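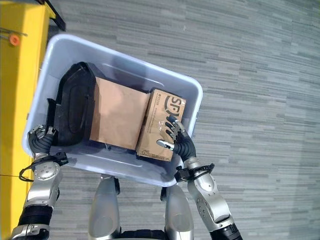
Why do people put unlike things together in one bin? Mostly to save a trip, and in our interviews the wish to save a trip came up far more often than any wish to keep like with like.

4.2 Bins, tables and shelves as resting places

We began this part of the study expecting to write about containers, and we ended up writing a good deal about furniture as well, which anybody who has ever tidied a shared workroom will find less surprising than we did. At the Varnton site the people we spoke with had a lovely word, "landing," for any surface on which a thing may be set down for a while without having been put away. A table is a landing for most of the day. A shelf may be one too, although people were slower to admit it, and a bin (this took us longest to understand) is a landing that can be picked up and carried somewhere else.

The bin matters for a second reason. Boxes that have come through the mail tend to keep their cardboard on long after arrival, and so a parcel and an uncovered object will often travel side by side. Dinell, in her October diary, called this "carrying the day's mail and the day's mess at once," and we have borrowed the phrase freely in our own coding notes, where it is attached to 27 of the entries. 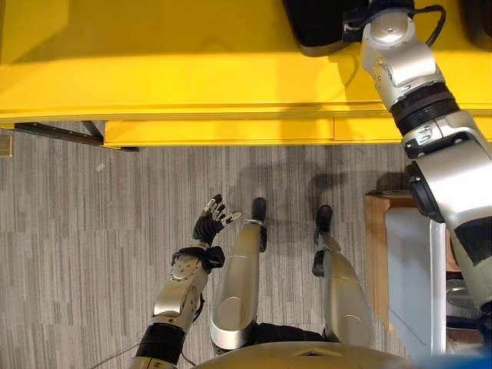 Figure 4. Yellow table with an apron below its front edge, standing over gray streaked carpet; a black object rests on the tabletop.

Color turned out to be a warmer subject than we had planned for. Several people told us that a bright surface made them want to clear it, and others told us, just as firmly, that a bright surface was the only one on which they could ever find anything dark. We don't think these two views need to be reconciled. Both come from the simple fact that a dark object on yellow is hard to overlook, and what a person does after noticing it depends very much on how the rest of the morning is going. The coding scheme of Bodari and Lavoie, which we otherwise follow closely, has only one category for noticing, and we split it in two for this section: noticing that leads to moving, and noticing that leads to leaving alone.

The floor deserves a word as well. Patterned carpet hides small scraps kindly, and our diarists hardly ever mentioned picking anything up from it, whereas they wrote at length (sometimes at very great length!) about what was on the tables. Of nearly 500 diary entries, only 9 had to do with the floor at all. 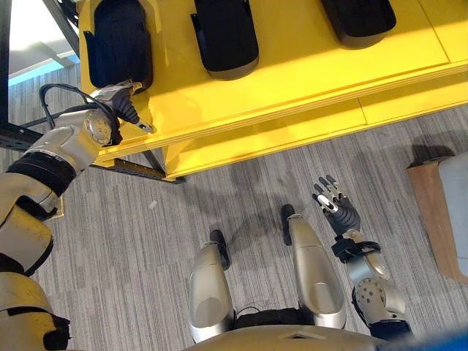

Figure 5. Three black objects, similar in shape, spaced in a row along the top of a yellow shelf unit.

Rows were the arrangement people described with the most affection. Erdal Şimşekoğlu, who kept the longest diary of anyone in the study, wrote that a row with even gaps "looks finished even when I am not," and we found much the same feeling in the shorter diaries. Even spacing seems to mark a shelf as looked after, and a thing standing in such a row was seldom described as waiting to go somewhere else. We return to this in Section 5, where the spacing of objects is set beside the length of time they were reported to stay put.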